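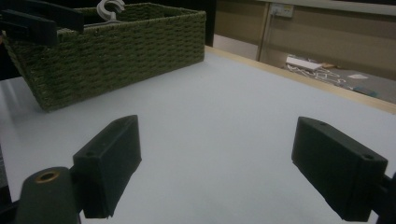 The pair at the table, green basket in the back.

Filed under: Garage Robotics, Maintenance

So I finally redid the finger pads on both hand-held grippers, and wow, I should've done it in May. After 1000 grabs the old ones had gone shiny and everything slid right out (hangers especially, they're evil). Tamunoemi Akande had been telling me for ages to stop wiping them and just replace them, and she was right!

Two screws per pad, so it's an easy job. The fussy part is getting the faces parallel. I close the fingers on a strip of paper, tug, and nudge the pad until it drags evenly top to bottom. Don't crank the screws down, they go into plastic and I've already stripped a couple. 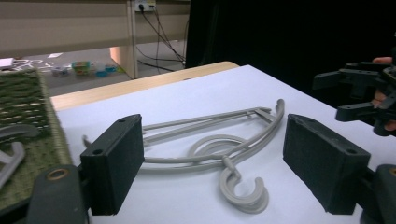 Hangers are my test piece now, because if the fingers can pull one out of a tangle they can handle pretty much anything else I own. I set the opening to 69 mm, which leaves room to come in at an angle. Hiếu Vi likes his wider, but he's mostly grabbing boxes.

Next up is the squeaky trigger on the second one.

Recent posts
Gururton firmware, round 2
My Londberg parts order
Cable ties I regret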